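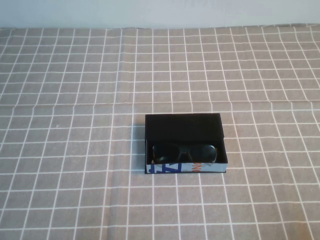

Product review: Watel Station Kit, fixed-camera edition

The Watel Station Kit is sold to small shops that want to automate one packing check without buying a full cell. It contains a fixed camera, a mounting post, a light arm tandem arm controller, and a license for the Pisari planning software, which takes the camera's view and returns a pick pose for the arm. We ran it for most of August at the Jenier repair counter, where finished eyewear goes back into its box before it is shelved for pickup. The job was to confirm that a pair of sunglasses lies flat in an open box, lenses up, and then close the lid. Dark lenses against a black interior give the software very little edge to work with, and we picked the combination for that reason. The checked cloth under the box was left on the table for the whole trial, wrinkles included.

Setup. Josefina Leiva did the installation alone in one afternoon. The post clamps to the table edge and the camera bolts to the post through a slotted plate. The plate has no index marks, so returning the camera to an earlier angle is guesswork. We scribed our own. Calibration uses a printed target supplied with the kit and takes 15 minutes, most of it spent waiting for the controller to restart. The controller restarts after every calibration, including failed ones.

Surface handling. The manual asks for a plain, matte work surface. Patterned cloth is listed as "supported with reduced confidence." With default settings the planner treated bends in the white grid lines as possible object edges and proposed picks on bare fabric. Tadeo Cabral fixed this by recording a background model with the table clear and raising the minimum object height to 4 mm. After that the false picks stopped. The background model has to be recorded again whenever the cloth is moved, and the software gives no warning that it is out of date.

Finding the box. This went well. The printed front panel gives the detector a strong feature, and it held its lock when the box was turned a little off the lines of the cloth. Boxes with a plain exterior took longer to register, and two of our older stock boxes had to be added by hand through the template editor. The editor is slow but complete, and templates can be exported as ordinary files.

Finding the glasses. We ran 100 placements with the lid standing open and the room lights on. The software reported the glasses present and flat in all of them. Orientation was less reliable. With the side light off, it could not separate the frame from the lining and returned "unknown" often enough that Tadeo stopped using that mode. With the light arm set low, the upper rims of the lenses pick up enough shine to give a usable contour. Watel ships the light arm with a diffuser fitted. Take it off for dark goods and put it back for anything clear or polished.

Closing the lid. The planner approaches an upright lid from behind and pushes it forward and down. Default speed is too high for a light box, and the box slid on the fabric. We cut the speed by half and added a contact pause before the push. Both settings are in the motion tab under "compliance." A rubber mat would probably do the same job, though we did not test one.

Logging. Each cycle writes a still and a short text record to the controller. The error codes are numeric only. Code 1878 came up repeatedly in the first week and does not appear in the printed manual. Benjamín Cisternas found it in the online notes, where it is listed as a storage write timeout. A faster memory card cleared it. Records can be pulled over the network, but file names restart from zero after each power cycle, so copy them off before shutting down.

Support. Two tickets were opened. The first, on the background model, was answered the same morning with a correct fix. The second, on the file names, was marked as a feature request and has not moved.

Compared with the Sepúlveda kit we covered earlier this year, the Watel has a better detector and a worse mount. The Sepúlveda planner is easier to learn but has no template export, and its controller cannot drive a second light. Shops handling one product in one box will be served by either. For mixed stock, we would buy the Watel and budget for a second light arm.

The kit stays on the Jenier counter through the end of the loan period. Readers who want our motion settings or the box templates can request them from Celeste Barrientos at the newsletter desk. Please include your controller firmware version, as the settings file will not load on releases older than the one we used.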